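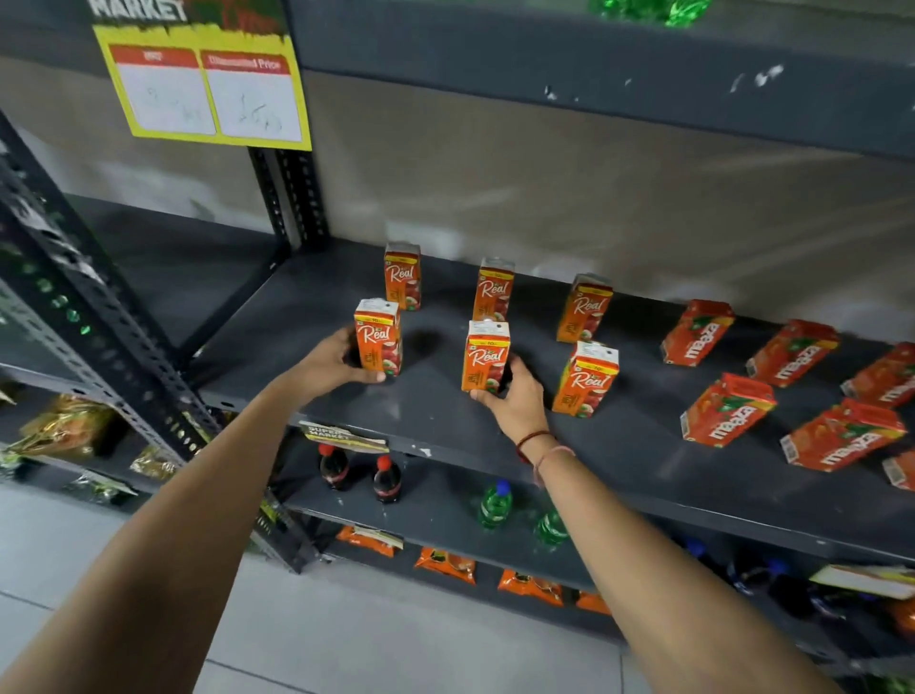 Drinks bay, small cartons: Real being faced up, Maaza still on their sides.

Saturday, September 22, 2018

Nodcombe mock shop, drinks bay. Continued from the crisps and biscuits.

Purpose today: settle the facing rule for small cartons so that the Plitodthorpe shop can be set out from the same sheet. The present sheet says "fill to front edge, labels out" and leaves the rest to whoever is filling. Three people following it gave three different shelves.

Set-up. Slotted uprights, dark grey metal shelves, no liner. The surface is scuffed but flat enough; a carton put down square stays square. Checked the shelf with the short level, front to back and along. Slight fall towards the back, left as it was. The Melis brackets only move in whole slots, so the alternative is packing pieces under one end, and those walk out when the shelf is wiped.

Real. Stood upright in two rows of three, logo forward. Worked best with both hands: one cupped behind the carton, the other low on the front and side, then turn until the face is parallel with the shelf edge. Pushing from the top is bad practice with a gabled carton. The gable gives, the base stays where it is and the carton ends up leaning on the one behind. Hold low.

Order of work, as tried:
Back row first, set to the upright on the left.
Front row next, each carton lined up on the one behind it.
Gaps closed last, from left to right.

Doing the gaps as we went along took longer, as every new carton disturbed its neighbour. A finger's width between columns is enough to get a carton out without dragging the next. Less than that and the second carton comes forward with the first.

The price is printed on the yellow band near the top of the carton. It has to stay readable from standing height, so no shelf strip with a deep lip on this level. The Stinitz strip is too tall when the shelf above is at its present setting. Try the shallow one, or move the strip to the underside.

Maaza. Laid on their sides to the right of the Real, two lines of three. Same count, different footprint. On its side the carton takes more depth and shows less of the name unless it is turned deliberately, and the front line drifts to an angle when one is taken out. The only gain is height, which we do not need on this shelf. Proposal: upright for both brands, and laying down kept for levels where the clearance is too small. Not yet agreed. F. Casado prefers them flat for stacking two high on the bottom level and will write up his reasons.

Colour. Orange next to red-orange is a weak boundary. From the end of the aisle the two brands read as one block. Options are a divider, or a column of something green or white between them. Divider is cheaper and does not depend on stock. To be tried before anything else is moved.

Stock. The count sheet for all drinks closes at 504 units against a book figure of 504, so no adjustment. Whole-shop book figure stands at 3,735, not rechecked today. The drinks count was done by hand before the bay was touched.

Problems
Labels on the gabled tops lift at the corner when rubbed by a sleeve. Pressed back down, holding so far. Look again next session.
Reaching to the back row past the upright is awkward for the left arm. Fill that column from the right.
Dust in the slots of the uprights transfers to hands and then to cartons. Brush the uprights before filling. Add to the sheet as step one.

Draft wording for the Plitodthorpe sheet, version 3:
"Brush uprights and wipe shelf. Stand small cartons upright, logo forward, back row first. Hold at the base, not the top. Leave a finger's width between columns. Divider between brands."

Still to do
Cut a divider from the offcut sheet and try it between Real and Maaza.
Shallow strip from Stinitz, ask for one length only.
Casado's note on flat stacking, attach behind this page.
Repeat the whole bay with someone who has not seen it and only the sheet to go on.
Revisit spacing in December when the larger cartons come in.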